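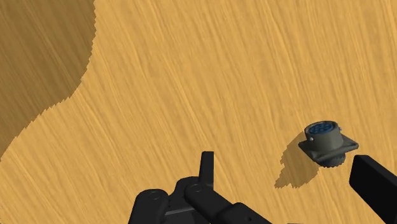

스칸도(Skando) 시연 수집 패키지는 로봇 팔의 조작 동작을 시뮬레이션 안에서 기록해 모방 학습용 데이터로 내보내는 소프트웨어입니다. 실물 장비를 설치하기 전에 작업 정의와 기록 형식을 먼저 확정하려는 팀에 맞춰 구성했습니다. 손목 시점 카메라는 그리퍼 손가락과 대상 물체를 한 화면에 담습니다. 다핀 커넥터처럼 사각 플랜지가 달린 작은 부품은 기울어진 자세로 놓이는 경우가 많으며, 이때 손가락과 부품 사이의 간격을 작업자가 화면에서 바로 확인할 수 있습니다.

기본 구성
- 수집 프로그램 Skando 라이선스 2석
- 장면 편집기 Ralton
- 물체 모델 111종(커넥터, 배관 부속, 주방용품, 사무용품 등)
- 내보내기 도구 및 한국어 설명서

기록 항목
관절 각도, 그리퍼 개폐량, 손목 시점 영상, 외부 시점 영상, 작업 지시문이 같은 시간축으로 저장됩니다. 시연 한 건은 파일 하나로 묶이며, 실패한 시연은 삭제하지 않고 별도 표시를 붙여 보관할 수 있습니다. 평균적인 집기 작업이라면 한 시간에 약 58건을 수집할 수 있습니다. 작업자의 숙련도와 물체 배치에 따라 달라집니다.

장면 설정
조명 방향, 탁자 재질, 물체의 위치와 자세를 시연마다 바꿀 수 있습니다. 작업과 무관한 물체를 함께 배치하는 기능도 기본 포함입니다. 외부 카메라는 최대 5대까지 추가합니다.

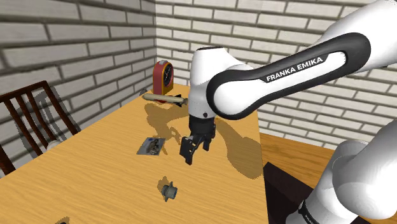
외부 시점 화면. 프랑카 에미카 로봇 팔과 목재 탁자 장면.

별매품
조종 장치 Hakine은 패키지에 포함되지 않습니다. 키보드와 일반 3D 마우스로도 조작할 수 있으나 회전이 많은 삽입 작업에는 Hakine 사용을 권장합니다. 저장 서버 Lamont는 용량별로 따로 견적을 드립니다.

설치 및 지원
설치 교육은 하루 과정이며 원격으로 진행합니다. 작업 정의서를 미리 보내 주시면 교육 당일 해당 장면으로 실습합니다. 교육 일정과 견적은 기술지원 담당 Femke Cuypers에게 영어 또는 한국어로 문의하십시오. 12월 주문분은 라이선스 발급이 다음 달로 넘어갈 수 있습니다.

사양 최종 수정: 07/05/2019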